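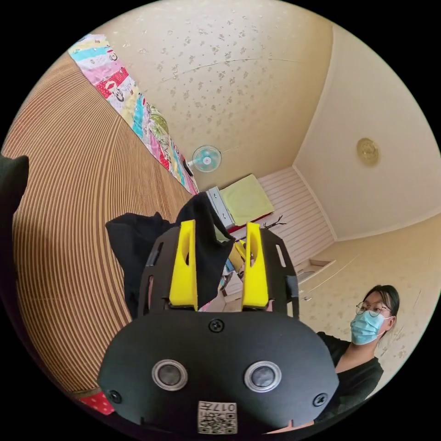
Blog > Home and garden > Allotment notes

August, posted by the Wurnia plot-holder

Print this post | E-mail this to a friend

I have been meaning to write about the beans for weeks, and every time I sit down to do it there are more beans to pick, so the writing goes to the back of the queue again. Tonight it is raining properly at last, the colander is full, and I have no excuse left!

For anyone new, the plot is at the far end of the Vilwood allotments, down where the path goes soft and the blackbirds shout at you. I took it on four years ago when it was mostly couch grass and old carpet (so much carpet, I was still pulling bits of it up last spring), and this is the first summer I would call a good one. The runner beans went in late after the slugs had the first lot, and I sulked about that for a fortnight, and then the second sowing simply galloped up the poles and kept going.

I grew two kinds this year. One is the ordinary red-flowered sort that my mother always had up the side of the coal shed, and the other is a white-flowered one called Prarka, which I got from a seed swap in a folded bit of envelope with 20 beans in it. It is a lovely thing. The pods stay tender even when you miss them for a few days, and you will miss them, they hide behind the leaves and then there they are, as long as a ruler. The red ones taste more like beans to me, if that makes any sense, but for sheer good manners I would pick Prarka again.

Watering has been the real labour. The tank by the gate ran dry twice in July and we were all trailing up to the standpipe at seven in the morning with our cans, which was rather sociable in its way. I came home from one of those mornings with half a marrow, a jar of gooseberry jam and a very strong opinion about leeks, not my own.

As for eating them – well. We have had beans with butter, beans with tomatoes and garlic, beans cold with mustard dressing, and a sort of bean curry that I made up on a tired evening and have been asked for since. I do the slicing with an old Niazi cutter, a little clamp-on thing with a handle that squeaks, bought at a jumble sale before I had anywhere to grow anything. It wants a drop of oil and a firm hand, and you must top and tail them first or it jams.

I still freeze some, although I know people are sniffy about it. Two minutes in boiling water, straight into cold, dried on a tea towel and spread on a tray so they don't set into a brick. They come out a bit squashy but in February, in a stew, I am very glad of them.

I am leaving the lowest pods on the end poles to go brown for seed. They need to rattle before I bring them in, so I'm hoping for a dry September, and if anybody at this end of Vilwood would like some Prarka to try, leave a note in the comments with how many you have room for. The courgettes will have to wait for another post.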